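Renodville Theological Forum
Board: Liturgy and Pastoral Practice
Thread: Silence after the homily

Ledusness
22 May 2018

The parish council at Renodville has been asked to consider a fixed period of silence after the homily on Sundays. The proposal is for 70 seconds, to be kept by the whole congregation, with the organ and choir also at rest. I should be grateful for the views of members who have seen a similar practice in their own parishes. I am particularly interested in whether a fixed length is wise, or whether it should be left to the celebrant.

Palumbo

Our parish introduced a silence of this sort in February. The length was left to the priest, and the result was uneven. One priest sat down for a good while, and another rose for the Creed almost before he had finished speaking. Parishioners did not know what was expected of them. I would support a fixed length, provided that it is explained from the lectern for the first few weeks.

Greltero

I must respectfully disagree with the previous contributor. The rubrics commend a brief silence after the homily, and they do not attach a number to it. Once a number is given, people will count. Prayer that is measured by the wristwatch of the man in the next pew is a poor kind of prayer. The celebrant knows his people and what he has just said to them, and he ought to be trusted.
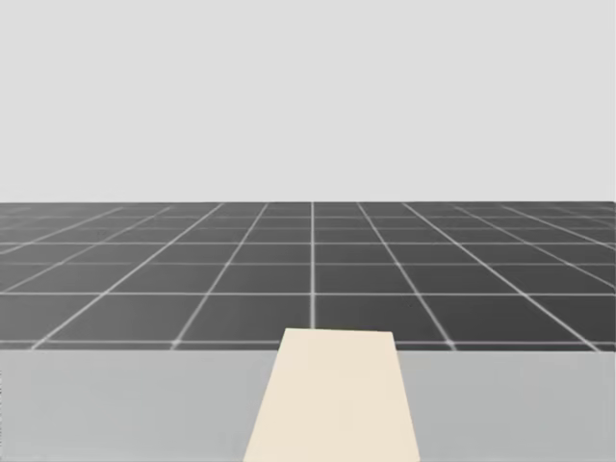 I would add that a short homily on a feast day and a long one on a difficult Gospel do not call for the same pause. In my own deanery the matter was discussed at length and no rule was made. The clergy were simply asked to sit down after preaching, and most of them now do so.

Palumbo

Greltero writes that people will count. In my experience they count more anxiously when they do not know when the silence will end. I accept the point about feast days.

Lucian Neagu

May I raise a matter which has not yet been mentioned? In the Eastern tradition in which I was brought up, the Liturgy has very little silence of this kind, and the faithful do not feel the lack of it. The singing itself carries the prayer. I do not offer this as an argument against the proposal, but the council might ask what the silence is intended to do. If it is meant for reflection on the readings, it may be better placed after the readings.

Greltero

Mr Neagu's question is the right one. I would only note that silence after the readings is also provided for, so the council need not choose between the two.

Ledusness

I thank all three contributors. In answer to Mr Neagu, the stated purpose is to allow the homily to be received before the Creed is said. The parish has 532 households on its register and the Sunday Masses are attended by many young families, so there is some concern about small children. Has this been a difficulty elsewhere?

Palumbo

It has not been a serious one. There is some noise at the family Mass, and the older parishioners have been patient about it. I would not delay the proposal on that account.

Lucian Neagu

I agree with Palumbo here. A child's voice in church is no interruption.

Ledusness

I shall put both views to the council, together with the suggestion that the celebrant be asked to sit. Members who wish to comment further may do so in this thread until the papers are circulated.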